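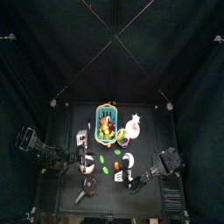

*A black tabletop with two arms over it: toy produce, a toaster, a frying pan.*

Montserrat Herrero spent 13 years running the back kitchen of a hotel before Ronico hired her to tell its engineers what kitchen work is like. She took the job, she says, mostly to find out whether she should be worried for her old staff.

"I'm not worried," she said when we talked in January. "Ask me again when one of these things can find the lid that goes with the pot."

The chore she talks about most is clearing up: food in one place, dishes in another, nothing on the floor. Her dishwashers learned it in a morning. The machines have been at it a good deal longer, and she still won't sign off on the word "tidies" in the company's brochure.

"They pick things up. Fine. I've seen it go well and I've been pleased. But people watch one pick and in their heads they've already got a clean kitchen." Herrero keeps her own log, now at 3724 attempts, and marks a run as done only if she would have let a new hire go home after it. She wouldn't tell me the share that passes. "Low," she said. "Put low."

I asked about the toys. A plastic pepper doesn't bruise or leak, and it's never been in the back of a fridge for two weeks.

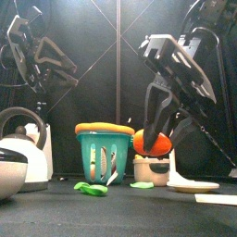
"Lettuce is where I'd start, if they let me," she said. "Real lettuce, wet. Then an egg." Her engineers tell her the hard part is knowing where things are and what they are, and that softness can come later. She has heard "later" a lot. "My mother's oven was going to clean itself later too."

Eusebio Paredes, who writes the control software, is more hopeful, though less than I expected. He thinks sorting a cluttered counter is close — in a kitchen the machine already knows. "Move the basket to a different house and I'd want to be there," he told me.

Then there's the price. Herrero was once quoted over 700 dollars a month to lease a pair of arms from another firm, Vurkeck, with setup charged on top. For that, she said, she could pay somebody for a good many evenings, and that person would also wipe the table.

Does she want one at home? She took a while with that.

"For the pans, maybe. I hate the pans. But I'd stay in the room."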